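The Slow Robot Was the Best Part of the Open Day

I went to the Gakidden open day for the free coffee and the big orange machines. I'll say that up front so you know how seriously to take me. I write about hardware stores and home repair most weeks, I own one drill I trust and two I don't, and my whole history with robots is a vacuum that eats the fringe off my rug. But my neighbor Fiorella Melis had a spare ticket and it was a gray Saturday in November and there was nothing on, so off we drove to Jerkwood.

If you don't know Jerkwood, it's the old mill town past the reservoir, and Gakidden has the long brick building by the rail spur. Once a year they open it up. You get a lanyard, a paper map and a cookie, and then you wander. There were 326 people signed in ahead of us on the sheet at the door, and most of them seemed to be in line for the same thing.

That thing was the Perron cell. I get it, I really do! It's a packing robot behind a tall clear wall, and it throws cartons onto a pallet so fast your eyes give up. There was music. There was a screen with a counter on it, and when we finally got to the front it said 616 and the kids were all yelling the numbers as it went up. Fiorella filmed it for her grandson. We stood there for a good while, and then I noticed I was reading the fire exit sign.

I felt bad about that, because somebody worked very hard on that cell. But I'd seen everything it had to show me in the first minute. A carton comes, a carton goes. It was like watching a really good car wash.

So I went looking for a restroom and ended up in the back hall instead, where the small projects were. No music back there. Folding chairs, extension cords taped to the floor, a guy asleep with his lanyard over his face. And one table with maybe the least impressive robot in the building on it, a little white arm you could have carried out under your coat, putting colored blocks away.

I sat down to rest my feet and stayed until they turned off the lights in the hallway.

The job was simple enough to explain to a toddler. Blocks start out in the tray. Red ones go in the bowl with the red rim, blue ones go in the bowl with the blue rim. Noémie Lemaire, who was running the table, would tip them all back into the tray at the end of a round, give it a shake, and off it went again. Each round took as long as it took. Sometimes the arm went straight for a block and had it. Sometimes it came down beside one, closed its fingers on nothing, went back up, and sort of thought about it.

And people cheered! Not many people, there were six chairs and they weren't all full. But a woman with a stroller actually grabbed my arm when it nudged a blue one into the corner of the tray. I have never had a stranger grab my arm over a pallet.

When the reds were in and the blues were still waiting, everybody on the chairs had an opinion about which blue it ought to take first. I was for the one off by itself on the left. The stroller woman wanted it to go for the two that were touching and get the hard part over with, which tells you something about her, I think, and I would trust her to plan my move.

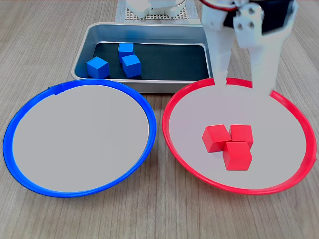

What the slow one let me see

I've been chewing on why that table got to me, and the best I can do is that I could follow it. With the Perron cell I had to take the whole business on faith. It was fast, it was loud, and somebody told me it was smart. With the little arm I could see the problem it had. Two blocks are touching, you've got two fingers, you need to fit one of those fingers into a gap that isn't there. I know that problem. I've had it with wall anchors in a coffee can. I've had it with the last olive.

Once you've seen the problem you start to see how much is going on when you do it yourself. I've picked up things out of trays all my life and given it no thought at all. My hand just goes. It rolls the thing a little, it slides it against the side, it uses a fingernail. Watching a machine have to work through all that at the speed of a person parking a boat made me look down at my own hand, right there in the folding chair, like it was new.

I said some version of this to Noémie and she laughed and told me I should've been there in the morning, when it had spent most of an hour dropping red ones in the blue bowl. The sun had been coming in low through the side window, and she thought it was messing with the colors. They pulled the blind and it got better. She told me this perfectly cheerfully, with visitors standing right there. I can't imagine anyone at the Perron cell telling me about their bad morning.

Which brings me to my gripe

After lunch there was a talk in the canteen. Vsevolod Holovko, who heads up the demonstrations, showed slides. He's a good speaker and he was funny about his own haircut, so I don't want to be mean here. But every single clip he played was of something working. Robot picks a part, robot places a part, next slide. One clip was sped up, and you could tell from the people in the background scurrying around like ants. I put my hand up and asked what it looked like when it went wrong, and he said that was a great question and they were making fast progress in that area.

Well, come on. I'd just spent an hour in the back hall watching it go wrong! It was the best hour of the day! I learned more about what these things can and can't do from one missed blue block than from 40 slides, and I came away liking the company more, too. If you tell me your robot never drops anything, I figure you're selling me something. If you let me sit and watch it fumble and then get it, I'm on its side. I want to know how it's doing. I've thought about that arm twice this week while brushing my teeth.

I know the other side of this, because Fiorella gave it to me the whole ride home. She used to do trade shows for a flooring company, and she says you get eight seconds to stop a person walking past, and you will not do it with a machine that's thinking. She says the folks who pay for the building want to see pallets. She says I'm a special case, since I also enjoy watching bread rise. All fair. I don't have to make payroll at Gakidden, and I can see that a fast thing behind a clear wall brings in the kind of visitor who might buy a fast thing.

But an open day isn't a trade show. They're not selling to us. The people who came through that door were from the town, mostly, and half of them were wondering, politely, whether these machines are coming for somebody's job at the warehouse. You could hear it in the questions. A man behind me in the canteen asked it straight out, and he got an answer about new kinds of roles. I'd have taken that man by the elbow and sat him down in the back hall. I don't say it would have settled his mind. The Perron cell is real too, and it's doing what people used to do, and he's right to ask. He just would have had something real to go on, both ends of it, the thing that's finished and the thing that's still having a hard time with blocks.

How I'd do it, since they didn't ask

Swap the rooms, for a start. Put the slow tables up front where you come in with your cookie, and let people walk to the big cell at the end. More chairs! Real ones with backs. If you've got somebody like Noémie, give her a stool and a microphone and let her talk about her bad morning.

Let people guess, too. We were doing it anyway, and it would cost them a whiteboard. Which block's next, will it get it in one try. My chair row got very competitive and I'm pleased to say I was right about the loner on the left, in one round out of four.

And put up a sign that says what it's for. I had to ask. I'd been sitting there all that time figuring the blocks were the point, and Noémie told me the blocks are practice for Helex, which is their project for sorting returned parts, the little plastic odds and ends that come back in mixed bins. As a person who has sorted a lot of mixed bins I would've loved to know that from the start. I had questions about washers. I still have questions about washers.

I did get a nice note back after I wrote in. Nesrin Çetinkaya from the visitor desk said the back hall had been a last-minute thing, they'd had spare floor and some of the staff wanted to show what they were working on, and she'd pass my letter along. She also said the sleeping guy was fine. I hadn't asked, but I had wondered.

They're doing it again next year. Fiorella's already said she'll drive as long as we see the pallets first, and I've said that's okay with me if she saves me a chair in the back.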